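Applies to flat and fitted sheets on any mattress up to 40 cm deep. Last revised August 21, 2024. Corrections to Sudheer Amin.

## Before you start

- Strip the bed down to the mattress protector. Check the protector for bunched corners and pull it flat.
- Move the bed out if you can't get a hand down the wall side.
- Sort the sheet by its seams. The rough side of the hem faces the mattress.

## Fitted sheet

1. Find the care label. On most sheets it belongs at the bottom right corner, seen from the foot.
2. Hook the two head corners first, pushing the elastic fully under the mattress.
3. Walk to the foot and hook the opposite corners diagonally. If the last one won't reach, release the first and turn the sheet 90 degrees.
4. Smooth from the center toward the sides with a flat palm. Don't drag the fabric by its edge; this pulls the seam off the corner.

## Flat sheet used as a bottom sheet

1. Center the fold line on the mattress.
2. Leave an equal drop on both sides. For a standard double, a sheet 225 cm wide gives enough to tuck.
3. Tuck the head end, then the foot.
4. Make a 45-degree fold at each corner and tuck the hanging part last.

## Checking the surface

Look across the sheet from the side at a low angle, with the lamp on. Plain, muted colors such as olive green show shallow creases less than white does, so run a hand over the middle as well. Leave the duvet and pillows off until this is finished. 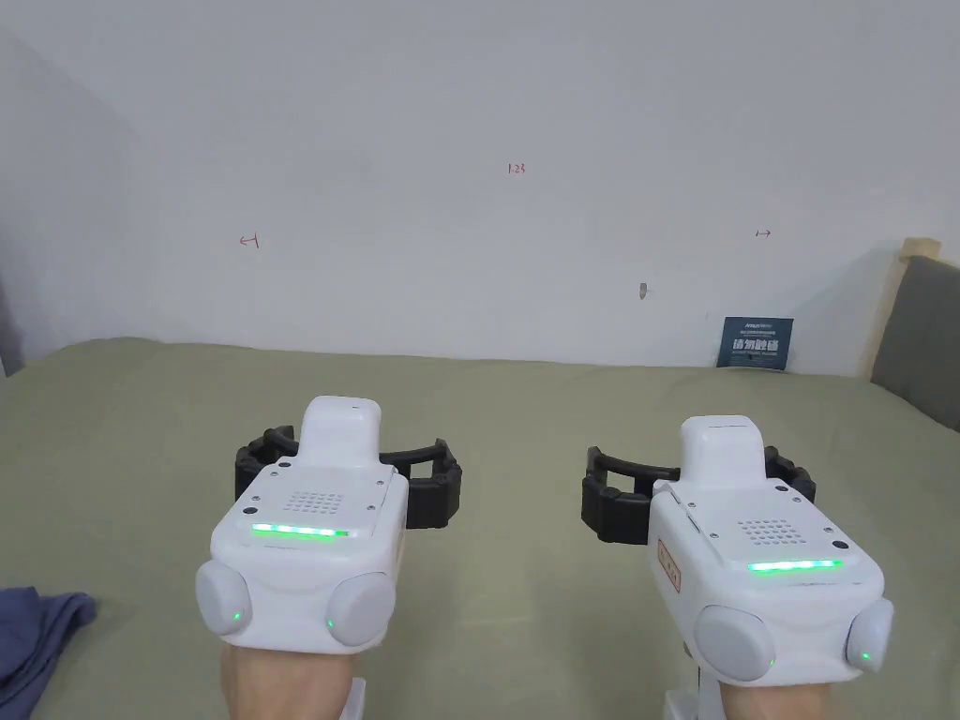
## Removing creases in place

1. Mist the creased area lightly with clean water.
2. Pull the nearest edge tight and retuck it.
3. Let the sheet dry fully before adding the top layers.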